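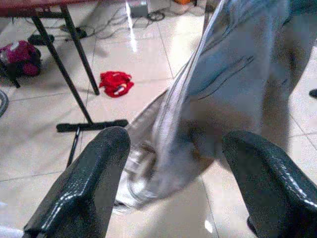 Light grey-blue fabric, close up.

Ralley 204 Garment Steamer
Item no. RL-204
Sold by Lostar Fabric Care

The Ralley 204 is an upright steamer for shirts, dresses, drapes and light jackets. It takes the place of an iron for most everyday clothes and is easier to use on anything with pleats or gathers. It is the middle model in the line, between the hand-held Barkley and the larger Poirier, which is meant for shops and alteration rooms.

The tank lifts off the base for filling at the sink. Fill it to the line and no higher. Plain tap water is fine in most areas, but if your kettle builds up scale, use distilled. Do not add scent, starch or vinegar to the tank.

What comes with it
Base and water tank
Steam head with hose, 6 ft
Telescoping pole with hanger
Fabric brush
Crease clip
Heat-resistant glove

Using it on denim and heavier cotton
Denim needs more steam than a dress shirt does. Hang the garment, close the top button and pull the hem straight with your free hand. Work from the top down with the brush attached, going slowly, and do the inside of the seams first. Give each leg or sleeve two passes. Let it hang for 30 minutes before you fold it or put it on.

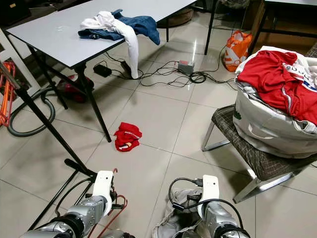 Thin white cottons can be done without the brush. Hold the head a little away from the cloth and let the steam do the work. For a sharp crease in pants, use the clip. It will not give you the hard edge of a pressed crease, and if you need that you should keep your iron.

Do not use the steamer on suede, leather, waxed jackets or anything marked dry clean only without testing a hidden spot first. Velvet should be steamed from the back.

Care
Empty the tank after each use. Stand the hose up straight for a minute so the water left in it runs back down. Descale the base every 17 fills, or sooner if the steam comes out in spurts. Instructions are in the booklet, on the page after the parts list.

Changes to this model
Units shipped since October have a longer power cord and a wider foot. The older foot tipped on thick carpet. Owners of the earlier version can order the new foot separately, and it fits without tools. The hose and steam head are the same on both.

Parts and repairs
Hoses, brushes and tank caps are kept in stock. For repairs, write to Sheldon Tremblay in the service department with the serial number from the underside of the base. Shop and school orders go through Gordon Campbell.

Page updated 12 Feb 2019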